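The Flowers at Trullbridge

Osvaldo Frota had been buying flowers for the office at Trullbridge for so many years that the woman at the stall on Givby Street no longer asked him what he wanted. She asked only how many, and whether it was a sad occasion or a happy one, and in January, with the slush piled along the curb, he had to stand and think before he answered.

"Both, I suppose," he said. "Amna is leaving us."

Amna Bhutto had come to the firm at twenty-three, when there were only 4 of them and a kettle, and now she was going off to run a place of her own, with her own name on the lease and a roof that she admitted leaked over the back stairs. She had told him first, before the others, sitting on the mezzanine steps with her coat still on. He had said all the right things, and then he had gone home and eaten a whole box of crackers standing up.

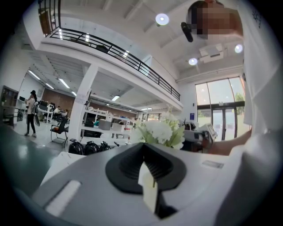 White had always been her color for flowers, and on that point Osvaldo would not be argued with (a young man from accounts had suggested something cheerful in orange, and was thanked, and ignored). So it was a white bouquet with plenty of green leaves in it that waited in the big bright room, down below the black railing of the mezzanine, where anybody coming along upstairs could lean over and have a look. The ceiling lights were on, the way they always were by the middle of the afternoon at that time of year, and there was a sheet of paper up on the thick white column that people had walked past for so long they had stopped reading it. Osvaldo stopped and read it now, every word, so that he wouldn't have to start his speech.

He had written the speech on the back of an Arain invoice for 28 dollars, and it was much too long. There was a part about the winter the heat went out, and a part about the Fakska account, which she had saved by driving 85 miles with a box of samples on her lap and her brother at the wheel, complaining. There was a part about her mother's rice. When the room finally went quiet he looked down at his own handwriting and couldn't make out a line of it.

"Well," he said. "You all know her."

Amna laughed first, and then everybody did, and she came over and took the invoice out of his hand and put it in her pocket.

"I'll read it on the bus," she said.

She took the flowers home too, wrapped in newspaper against the cold, and he walked with her as far as the stop, telling her about gutters.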